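Accueil Forums Actualité Faits divers Recherche Connexion

Sujet : Enfant enfermé dans une voiture à Binia, sauvé par une passante — vos réactions

**grinell_est**
Je viens de lire ça dans le journal local et je suis encore toute retournée, mais dans le bon sens ! Un petit de 3 ans, enfermé dans une voiture sur le parking du marché couvert de Binia, en plein soleil. Une dame qui rentrait de ses courses l'a entendu taper contre la vitre. Elle a appelé les secours, les pompiers de Grinell sont arrivés, vitre cassée, gamin dehors, il va bien ! D'après l'article il est resté 15 minutes là-dedans, il a été gardé à l'hôpital jusqu'au soir et il est rentré chez lui. Franchement bravo à cette dame, quel réflexe !

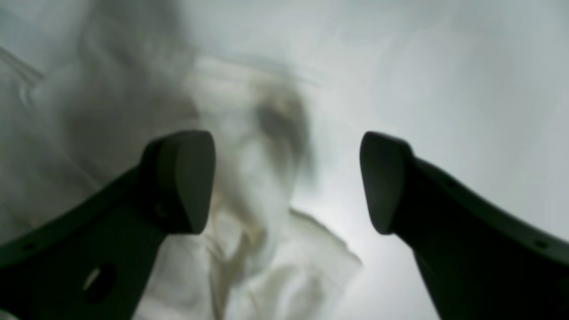 Photo : grinell_est

**Oral**
Magnifique nouvelle, merci du partage. Par contre l'article que j'ai lu, moi, dit que c'est le verrouillage automatique qui s'est déclenché avec les clés sur le siège. La mère était à côté de la voiture, elle n'est jamais partie. Ça change quand même pas mal l'histoire, et je vois déjà des gens la traîner dans la boue sous l'article.

**grinell_est**
Ah, je n'avais pas ça dans ma version ! Le mien parlait juste de « l'absence momentanée d'un adulte ». Si tu as le passage exact, je veux bien.

**Oral**
« La mère, présente sur les lieux, n'est pas parvenue à rouvrir le véhicule. » Troisième paragraphe. Elle cherchait quelqu'un avec un double, le père travaille de l'autre côté de Grinell.

**flundo62**
Présente ou pas, en mai avec ce soleil on casse la vitre tout de suite, on n'attend pas un double. Je suis désolé mais 15 minutes c'est énorme pour un petit. Une vitre ça se remplace, et chez mon assureur la franchise est ridicule.

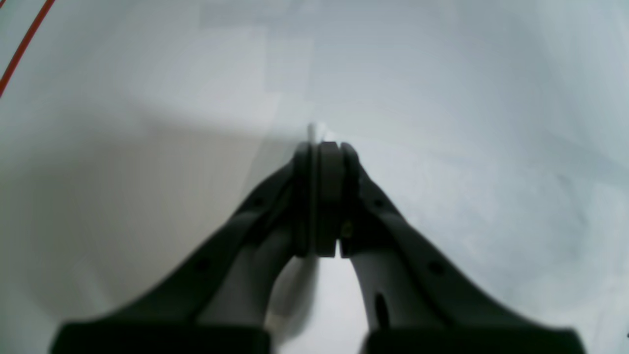
© flundo62, reproduction avec accord

**Oral**
Tu as déjà essayé de casser une vitre latérale, toi ? À mains nues ? Moi oui, sur une épave, avec une pierre, et je m'y suis repris je ne sais combien de fois. Quand c'est ton gosse qui hurle derrière, en plus tu as peur de lui envoyer les éclats.

**flundo62**
Justement : brise-vitre dans le vide-poche ou mieux, accroché aux clés ! J'en ai offert 2 à mes filles. On vise un coin, jamais le milieu, et on prend la vitre la plus loin de l'enfant. Et pas le pare-brise, il est feuilleté, on y passe la journée.

**grinell_est**
Le brise-vitre accroché aux clés… qui sont enfermées dans la voiture :)

**flundo62**
Bon, d'accord. Dans le sac, alors !

**marche_couvert**
J'étais au marché ce matin-là, au stand de fromages. Ce qui m'a épatée, c'est la vitesse à laquelle tout le monde s'y est mis. Un monsieur tenait une nappe au-dessus du toit pour faire de l'ombre, le fleuriste arrosait la carrosserie au jet, quelqu'un chantait des comptines contre la vitre pour que le petit reste calme — et ça marchait ! On dit du mal des gens de Binia mais là, chapeau.

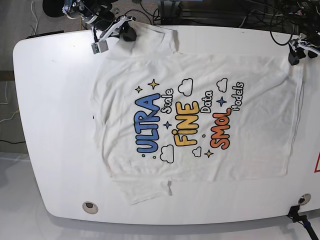

Le tee-shirt « ULTRA », posé à plat.

**grinell_est**
Oh, merci pour le récit, ça fait tellement plaisir à lire ! La nappe, l'article n'en parle même pas. Tu devrais écrire au journal.

**Oral**
Oui, écris-leur. Et demande-leur de corriger le titre au passage, parce que « Oublié dans la voiture », c'est faux, et il y a déjà 800 commentaires qui partent de là.

**flundo62**
Pour le titre je te suis. Pour l'attente, je maintiens : on appelle le 18 ou le 112 d'abord, on casse ensuite si le petit va mal. Le double des clés, c'est pour quand la voiture est vide.
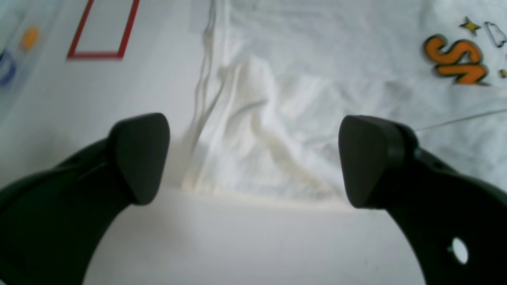 Timothée Pruvost : je me permets d'intervenir, flundo62 a raison sur l'ordre des choses. Appeler en premier, dire où on est exactement (le niveau et l'allée si c'est un parking), puis rester en ligne. Si l'enfant devient mou, ne répond plus, on n'attend personne. Mais s'il pleure et qu'il réagit, l'opérateur vous guide, et il faut l'écouter. Je ne jetterais pas la pierre à la mère pour autant.

**Oral**
Merci Timothée, c'est clair et ça calme tout le monde. Une question : le jet d'eau sur la carrosserie, utile ou pas ?

**Timothée Pruvost**
Je ne compterais pas dessus. L'ombre, oui, très bonne idée, tant que ça ne retarde pas l'appel.

**marche_couvert**
Je transmets au fleuriste, il va être vexé ! J'ai envoyé mon message au journal, avec la remarque sur le titre. Je vous copie la réponse dès que je l'ai.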